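Folding the Same Cloth Again: A Talk With the Person Who Runs the Recording Cells at Piveo

When I asked if I could come by and spend a morning hearing how robot training examples get gathered, I expected a short tour and a long slide deck. What I got was a stool, a mug of very strong coffee and a conversation that ran well past lunch. The lead for data collection at Piveo asked me to leave names out of the piece ("put down the team, the team did it"), so I have done that, and everything quoted below comes from our talk.

How it started

The group began with a single table and a pair of arms, and an idea that sounded simple enough at the time. A person moves the arms through a chore, the computer records every joint and every camera view, and a learning system later studies those recordings until it can try the chore by itself.

"We thought we'd do a couple of weeks of recording and then get on with the real work," the lead told me, laughing and shaking her head. "Well, the recording was the real work! It took me most of a year to say that out loud without feeling a little sorry for myself."

The chore they have stayed with longest is small cloths. Picking one up, spreading it, folding it, setting it down. A cloth never lies the same way twice, and that makes it a fine teacher and a terrible coworker.

"A block is a block," she said. "You drop it and it's still a block. You drop a cloth and now you have a brand new problem, and you have to decide right there whether you're going to show the system how to get out of it or start over. I used to always start over. I wish I hadn't."

What counts as a good example

I asked her what she wants from an operator, thinking she would say speed or a steady hand. She thought about it for a good while, turning her mug around on the bench.

"I want somebody who keeps going the way they'd keep going at home," she said finally. "You know when you fold laundry and a corner slips, and you just sort of nudge it back? I want the nudge. If you only ever show the clean version, the first time a corner slips the policy has no idea what to do with itself."

Their target for one variation of a task is 300 recordings, and the cloth set as a whole stands at roughly 900. Those numbers sounded large to me until she explained how quickly they get used up. A different cloth color is a variation. A different starting place is a variation. So is a bit of clutter left out on the table, which the team adds on purpose these days.

"Our early tables were spotless," she said. "Beautiful, really, like a magazine kitchen. And then we put one other thing down next to the cloth and the arms went for the wrong one. So now we leave things lying around. My mother would be horrified."

Each operator does 25 recordings and then takes a proper break, away from the cell, and she is firm about it. Tired hands make hurried grasps, and hurried grasps end up in the training set along with everything else. (She also admitted that the rule came from her own worst afternoon at the controls, and that she erased that whole batch the next morning.)

Two arms, and the trouble in the middle

Using a pair of arms brings its own kind of headache. The two grippers have to meet over something quite small, and they have to do it without bumping each other or tugging the fabric out of line. New operators tend to park one arm off to the side and do everything with the other, which is perfectly natural and not much use.

"We had a whole stack of recordings where the left arm just sat there like a guest at a party," she said. "Very polite. And of course the system learned to be polite too."

Their way around it was to ask operators to bring both grippers in early, before they feel they need both. It felt slow and fussy at first, she said, and one person complained about it every single day until it became a habit.

The cables are the other thing she could talk about for an hour, and very nearly did. They have to be long enough for the full reach and still stay clear of the fingers, and the team went through 13 ways of routing them before they settled on leaving generous loops over the wrists.

The software that lines up the camera views with the joint readings is called Skinuvia, and it was written in house. It has a cheerful chime for a saved recording and a low hum for a rejected one. I heard both while I was there, and I noticed that people's shoulders moved with them.

"The chime was a joke," she said. "Then we took it out in an update and everyone was so gloomy that we put it back by four o'clock."

At the table

Toward the end of the morning we got talking about where to look when you're judging a grasp. She kept coming back to the meeting point, where both grippers come in close together and the small light blue cloth is right there with them. The white cloth with the orange print, over on the right, is part of what she calls the company on the table.

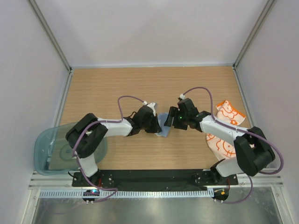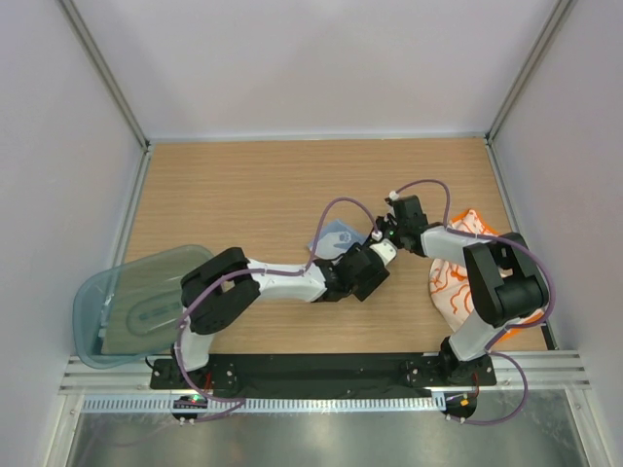
What comes next

There are two projects on the wall for the rest of the year. One is Dalisay, which moves from single cloths to small piles, where the arms have to separate one piece from the rest before any folding can begin. The other is Javen, a plain sort of library where every recording gets a written note from the operator: what went well, what slipped, what they would try another time.

"Javen is the one I lie awake over, in a nice way," she said. "We've got all this motion saved and hardly a word about what the person was thinking. An operator will tell you over coffee, oh, I always come at it from the low corner. And I say, did you write that down? And they never did."

I wondered if the operators minded the extra typing. Some do, she said, and a few have taken to it with such enthusiasm that their notes run longer than the task itself. She reads them all, usually in June when the building is quiet and the recording schedule thins out, and she marks the ones worth reading aloud to new people.

Before I left I asked what she would tell a small group just setting up its first table. She said to record a handful, train on them right away, and watch what goes wrong before recording any more. She said to keep the failed ones in a separate folder. Then an operator called over that the next batch was ready to start, and she handed me my coat and went to see about it.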